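4.2 Baskets, small loads and the trouble with dark knitwear

It will come as no surprise to anyone who shares a home that the basket does a good deal more than carry clothes from one room to another. In the 16 households that kept a laundry diary for us, the basket was where washing was gathered, looked over, argued about and quite often left until Friday. Evelien Hoekstra, who read through all 1,391 diary entries with great patience, noticed how often people wrote of "just a few bits" when explaining why they had put the machine on. We have called these small loads, and a typical one, with a black garment, a coral-red one and a navy one in a wicker basket set down near a front-loading machine, is given in Figure 3.

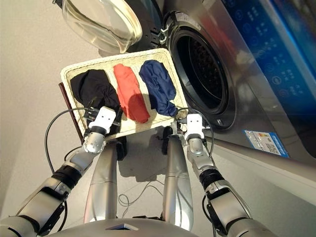 Our diary keepers were fond of their baskets, and several of them told us at some length where theirs had come from. They were much less fond of sorting. Black and navy were the pair most often confused, especially by those who did their washing before breakfast or after the children had gone to bed, and one household had taken to carrying anything doubtful over to the window, which we thought very sensible. Red things were spotted at once and either held back or, by the bolder among us, put in with everything else and hoped for. Feel mattered too, and people would often take hold of a fold of cloth and go by the knit, which a glance into a heap of crumpled dark clothes does not always give away (Figure 4). 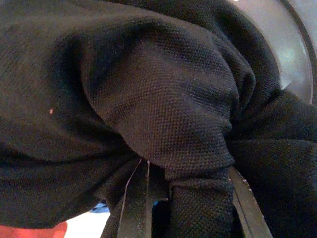
Lieven Dierckx has suggested that this habit of handling the cloth deserves a study to itself, and we are inclined to agree with him. In 23 entries the writer mentioned finding a tissue or a coin while doing so, and many more spoke of turning sleeves the right way out. We return to pockets, and to the tissues in them, in Section 4.3.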